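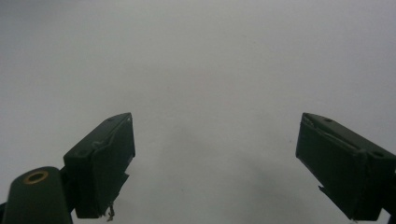 Barholm Workroom: replacement of work surfaces

Progress report to the Prininholm Fund
Prepared by Nermina Radonjić, workroom manager
2020-03-05

Where we are

The grant of £3000 was for replacing the old work surfaces in the Barholm workroom, making good the walls behind them and buying storage so that the surfaces can be kept clear between sessions. The surfaces along the window side are finished and in use. The wall side is half done. The storage has been ordered but has not arrived.

We are behind the timetable in our application, which had everything complete by now. The delay is mostly on the wall side and is explained further down. I do not expect it to affect the total cost.

The new surfaces

We chose a plain pale grey with a smooth finish and no pattern. The application mentioned a speckled finish, and I should explain the change. When Papadopoulos brought the samples in December we laid them out under the lights and tried ordinary jobs on them for an afternoon: cutting out paper patterns, sorting buttons, threading needles, gluing card. On the speckled sample small items were hard to find again, and pins were the worst. On the plain grey they could be seen straight away. White was also tried but several people found it glaring when the sun came round, so it was ruled out.

The change made no difference to the price. I told the fund's office by telephone and was asked to record it in this report.

The surface wipes down with a damp cloth. PVA comes off if it is caught the same day. Dried fabric paint has left a faint mark in one place near the sink, and we now put a sheet down for painting. Chalk and pencil have been no trouble.

One thing we had not thought of is that the plain finish shows shadow very clearly. With the overhead lights on and somebody leaning over their work, the part directly in front of them goes dull. The old brown tops hid this. Two clip-on lamps were already in the cupboard and have been brought back into use for fine sewing, and those who do hand embroidery say this is enough. I may want to put a proper lighting request to the fund at a later date, but it is not part of this project and no money has been moved for it.

Window side

The old tops were taken off by Papadopoulos over two days. The frames underneath were sounder than we feared and only one length of batten had to be replaced. The new tops were fixed the same week and the joints sealed. I checked the level along the full run after the sealant had cured and asked for one end to be packed up slightly, and this was done without charge.

The height has been kept as it was. We asked whether to lower one section for people working in a chair, and the answer from those it would affect was that they preferred the separate table, where there is room to come in from either side. That table is to be given the same finish so that work can be passed along without a step between the two.

Wall side

When the old tops came away here the plaster behind was found to be soft for most of the length. It had been damp at some stage. The leak itself was an old one from the gutter, repaired before my time, and the meter readings have been coming down. The builder's advice was to hack off the bad plaster, leave the wall open until the readings were steady, then replaster. That is what we have done. The new plaster went on last month and is drying.

Until the tops can be fitted we are using trestles along that side. They are steady enough for cutting but not for the sewing machines, so all machine work has moved to the window side and the sessions are tighter than usual. We have capped each one at 14 people for the time being. A few people have been asked to swap to a quieter session and have been good about it.

The tops for this side have been delivered and are stored flat in the back corridor, still wrapped.

Storage

The Skasitz drawer units named in the application were out of stock when we came to order. The supplier offered a shallower version, which we have accepted - it fits under the new tops with more knee room, and our deepest boxes can go on the shelf over the door. Delivery is expected after Easter.

Meanwhile the rule is that everything goes back in its box at the end of a session and the boxes go under the window. This has worked better than I thought it would. The surfaces have been clear at locking up on most nights, and the cleaner no longer has to move things to wipe down. Where it fails is with half-finished work. People do not like folding a garment with pins in it, and I have some sympathy. I am looking at a set of hanging rails for this and will pay for them out of our own running costs.

Money

The second invoice from Papadopoulos, for the replastering and the single batten, came to £716 and has been paid. A further £800 is held back for fitting the wall side and will be released when the work has been inspected. The replastering was not in the original budget. It has been covered by the contingency and by doing the wall painting ourselves, which had been priced as contractor's work. Copies of invoices are attached, with the delivery note for the tops.

Next steps

Take final meter readings on the new plaster and send them to Papadopoulos.
Paint the wall side, two coats, before the tops go on.
Fit the wall side tops and seal the joints.
Resurface the separate table.
Receive and place the Skasitz drawers, and return the trestles to the hall.

The room will need to close for roughly a week while the tops are fitted. I would like to do this in the holiday period when the sessions are thinner. If the plaster is not ready by then I will let the fund know the new date in writing.

Anyone from the fund who wishes to see the finished side is welcome to call in during a session. Please ring first, as the side door is kept locked.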